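Robot teachers wanted (part time, no robot experience needed)

Stalton is looking for people who will teach a robot arm small tasks with their own hands. The work is part of our project Puvus, which we started in January. We want to collect 3,000 good demonstrations, and the first 200 are done.

You will sit at a desk with a hand controller and move the arm by remote control. On some days you will stand next to the arm and guide it by hand. Every demonstration is recorded, and at the end you mark it as good or bad. 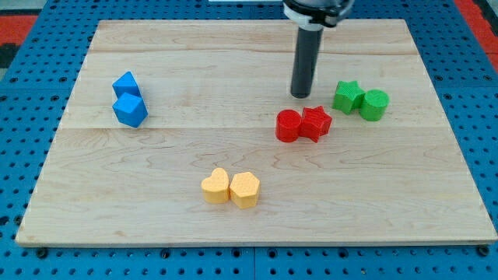 The task for new teachers is sorting by pushing. The arm shows one long black finger, so each block must be pushed over the wood until it touches its partner. A finished board has every color together, the green star against the green cylinder, the yellow heart against the yellow pentagon – and free space between the groups. Then you mix the blocks and begin again. It sounds easy, but slow and clean movements need some practice.

We ask for:
Steady hands and patience with repeated work
Basic English for reading the instructions
Two half days per week, at our lab in the Ekström building

We offer paid training, hourly pay and a bonus after every 200 accepted demonstrations. Experience with video games is welcome – but it is not a condition.

Please send a short letter through the Gusoson job portal until April 28, 2020. A CV is not necessary.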